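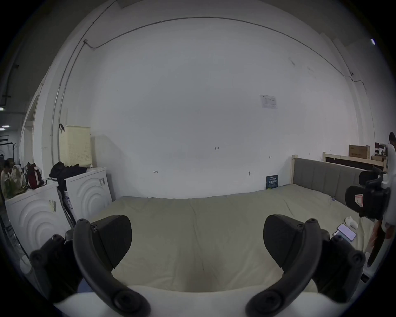
4. Recording a bedding session

Applies to the Patier hand-held gripper, bedroom task set. Do sections 2 and 3 first (charging, card, pairing). If the pairing light is still blinking go back, don't start here.

4.1 Before you pick up the gripper

1. Log in on the phone app. Pick site, then task. Bedding tasks are under Soft Goods, not Furniture. Yes we know.

2. Type your operator code. Not the code of whoever had the gripper before you. Clenbridge bounced 34 episodes in July over this.

3. Wipe the lens. Dry cloth only.

4. Check finger screws. Finger tight plus a quarter turn. If a pad is peeling, swap the pad, don't glue it.

5. Squeeze and release the trigger all the way, three times. The width bar in the app should go full left, full right. If it sticks short, recalibrate (section 3.6).

6. Walk the gripper slowly past the walls before the first episode. Side to side, then up and down. This is the map scan. Tracking needs marks, corners, pipes, notices, anything that stays put. A big plain wall by itself is bad news.

Note: once the map scan is saved, leave the large stuff where it is. Bags, boxes, chairs. Move one and you need a new scan.

Caution: power off before changing pads. The fingers can close on you.

4.2 Recording an episode

1. Set the start state from the task card. Sheets: on the mattress, wrinkled, at least one corner off. Make it different every time. Same mess 20 times in a row is one example, as far as training cares.

2. Stand at the foot or the long side. Card tells you which.

3. Press record. Wait for the beep. Hold still one full second.

4. Move in with fingers open. Close on the edge or the seam, not the middle of the cloth. A seam gives a clean grip and the width reading settles quicker.

5. Pull at a steady speed. Slower than you would at home. If the cloth slips, don't stop recording, just re-grip and go on. Slips with a recovery are wanted.

6. Keep the fingers and the thing you're working on in view. With big sheets it's easy to lift the cloth right up over the lens. Tilt the wrist down a little and bring your elbow out.
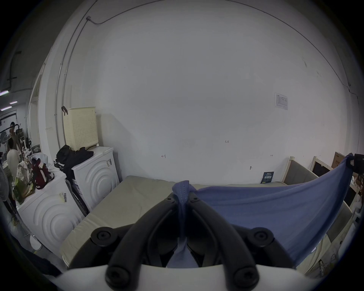 7. Lower the cloth, open fully, back off a hand's width before you turn away. The release has to be in the episode. Trimmed releases are the most common reject after wrong operator code.

8. Hold still one second. Press stop. Two beeps means saved. One long beep means not saved, check the card.

9. Tag it: Good, Recovered, or Discard. Recovered is for slips you fixed. Discard is for you tripped, phone rang, someone grabbed the sheet to help.

Caution: watch your feet. Pulling backward with cloth on the floor is how people fall. Clear a path behind you before the scan, not after.

Note: free hand stays out unless the card says two-hand. For two-hand tasks both grippers have to be on the same session number. Check both, the left one likes to drop off teh list.

4.3 Between episodes

- Reset by hand, recording off.
- Look at the tracking score. Green, carry on. Yellow twice running, redo the map scan. Red, Discard it.
- Change something every ten episodes. Height, start corner, which way round the cloth is.
- Battery under 20 percent, swap. It will not warn you again.

4.4 Upload

1. Card into the dock. Don't pull it while the light is amber.

2. Compare the episode count in the app with the count on the dock. Must match. The Tsuchiya set came in as 945 on one and 1812 on the other, because two cards were docked under one session, and it took days to untangle.

3. Add a session note. Cloth type, mattress height, anything odd. Short is fine.

4. Wait for Complete before you format. Not Sent. Complete.

If you see error 212 the map scan is missing or wasn't saved. Episodes can't be used without it. Don't delete anything, send the session number to Hinata Honda at the Plukavberg desk and leave the card alone untill you hear back.

Section updated Sep 24, 2025. Step 7 of 4.2 and the 212 error are new. Pillowcases moved to section 5.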